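I was asked the other week, by a young woman very nearly in tears over her seminar paper, whether anybody had ever really sat down at six o'clock to watch the regional news with the sound of a teleprinter clattering behind it. I said yes, we had, with our tea on our knees, and that my father wouldn't have a word spoken until the weather was over. She wrote that down! I was so pleased that I have been thinking about it ever since, and what I've been thinking is that we have got the history of local television badly lopsided.

We remember the faces. Ask anyone of my age who grew up within reach of the Golstead mast and they'll give you Clifford Pelletier in his terrible brown jacket, reading out the cattle prices and then, without drawing breath, the birthday cards. I loved Clifford, and I still have the card he read out for my sister (he got her age wrong, and she has never let it go). But a face was the smallest part of it. What made Golstead ours was the continuity, by which I mean the bits between the programmes: the clock, the slide of Grurside harbour with the wrong number of boats in it, the voice telling you that there would be a short delay and here was some music. Those minutes belonged to us in a way that the big dramas from the capital never did, and they are the very minutes that hardly anyone thought to keep.

I went looking for them in October. The surviving Golstead material is kept in a cold room at Banel, and there are 417 tapes on the shelves, which sounds a great many until you read the labels. Football, football, a royal visit, a flood, more football. Of the lot, 18 have any continuity on them at all, and mostly by accident, where somebody let the machine run on after the match had finished. On one of them you get nine whole minutes of an ordinary evening, with the closedown announcement and the little tune, and I'm not ashamed to say I asked to see it again. 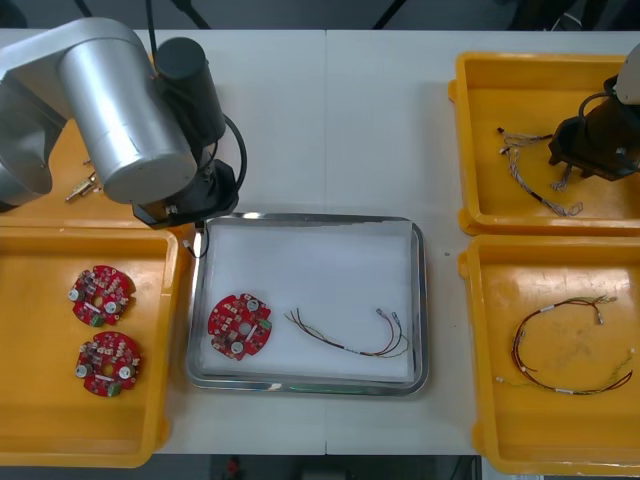 *Department of Broadcasting and Media History*

Now, my old colleague Harvey Gagnon takes the opposite view, and he takes it very cheerfully, usually over my biscuits. Harvey's line is that an archive can't keep everything, that storage costs money, and that a historian who can't do without the weather slide isn't much of a historian. He would have us spend what little there is on the documentaries, and above all on the Kowalchuk films, the ones about the fishing families. I have nothing against the Kowalchuk films. They're lovely, and I've shown them to students for years. But they were always going to be looked after, because they were made by people who knew they were making something, and who kept a copy under the bed.

The rest was made by people who thought it would be gone by bedtime, and that's what makes it so precious to me. Nobody was on their best behaviour. An announcer with a cold simply had a cold. You hear what people called things, how long they were prepared to wait, which shop could afford an advertisement and which one had to make do with a still card and a hurried voice. You could read a whole shelf of memoirs and not learn as much about how a town talked to itself.

So what would I have us do? To begin with, I'd stop wiping and skipping. When a tape is copied at present, the person copying it is told to start at the programme and stop at the programme, and the odds and ends at either side are left behind. I would copy the whole reel, every time, dull parts included, and I would write down what is in the dull parts so that somebody could find them again. It would make the work slower, I know. I'd gladly take my turn at the desk with a flask.

And then I would ask people. There are still household recordings in lofts all over Grurside, made on the early machines by families who pressed the button too soon and wandered off to put the kettle on. Bless them for it. I found two in my own cupboard last winter, underneath the Christmas lights, and one has my mother's favourite serial on it with the announcer beforehand apologising for the reception. She always said he had a kind voice, and I had quite forgotten until I heard it. Harvey has promised to look in his garage.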